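**Call for Participants: Household Handling Project, Fall Term**

The Udia Technical College Robotics Program invites applications from enrolled students who wish to take part in the Household Handling Project. The project runs for one term and is open to students from all departments. Participants will use hand-held grippers to record everyday handling tasks, and will help prepare those recordings for use in training a robot arm.

The project is conducted at the Mumalberg campus, in the workshop on the ground floor of the engineering building. There are 30 places available. Applications open in September.

## Background

The Household Handling Project began as a student club activity and is now offered as a credit-bearing course. Its subject is the small work of the home: putting away dishes, sorting items on a shelf, closing containers, and returning bathroom articles to their holders. These tasks are simple for most people and remain difficult for machines, particularly when an object is soft, glossy, or clear.

Each group of participants adds to a shared collection of recordings called Osska. Earlier groups concentrated on kitchen items. The coming term will extend the collection to bathroom and laundry items, with attention to tubes, bottles, cups, and folded cloth.

## What Participants Will Do

Participants work in pairs. One member of the pair operates the gripper while the other resets the objects and keeps the session log. The two exchange roles halfway through each session. Every task has a written task sheet that states the starting position of each object, the action to be performed, and the position in which the object should be left. 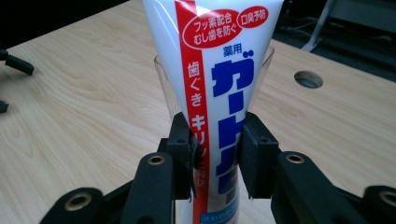 *Cup-and-tube handling: a toothpaste tube, cap end down in a clear plastic cup, held between the gripper fingers.*

Recordings are reviewed in the second half of the term. Participants will mark the beginning and end of each action, note dropped or crushed items, and set aside recordings that do not match the task sheet. Pairs whose recordings pass review may observe trials on the robot arm and will write a short report comparing the arm's performance with their own.

The term closes with the Mabula Challenge, an internal competition in which teams design a new task, write its task sheet, and record a complete set. Entries are judged on the clarity of the written instructions and the consistency of the recordings. Speed is not scored.

## Time Commitment

Participants are expected to complete 35 hours of recording and review over the term, in sessions of 2 hours each, with a shorter session at the end where needed. Sessions are offered in the morning and in the late afternoon, and applicants should indicate which they prefer. Attendance at the safety and equipment briefing is required before the first session.

Students who complete at least 80 percent of their scheduled sessions, and who submit the final report, will receive course credit. Those who do not need credit may request a certificate of participation instead.

## Eligibility

Applicants must:

- be enrolled at the college for the full term
- be able to attend one regular session each week
- be willing to write short, accurate notes in English
- agree to the workshop rules on equipment and recording

No prior experience with robots or programming is required. Left-handed applicants are especially encouraged to apply, as the collection at present contains few left-handed recordings. Students who need a seated workstation, an adjusted table height, or other changes to the workspace should say so on the form - arrangements will be made before the term begins.

## Recording and Privacy

The recordings are meant to show objects, hands, and work surfaces. Participants are asked to remove name badges and to keep telephones and personal papers away from the work area. Recordings are stored under a pair number and are not linked to student names. A participant may withdraw at any time before the final review and may ask that the pair's recordings be deleted.

## How to Apply

Application forms are available at the Robotics Program office and on the student portal under "Project Courses." The form asks for a short statement of interest, no longer than one page, describing a household task the applicant would like to see included and the difficulties it might present to a machine.

Students may apply alone or with a partner. Those who apply alone will be assigned a partner at the briefing. Applications are due at the program office by 5:00 p.m. on the last working day of September. All applicants will be notified through their student accounts, and a waiting list will be kept for places that become available during the first two weeks of the term.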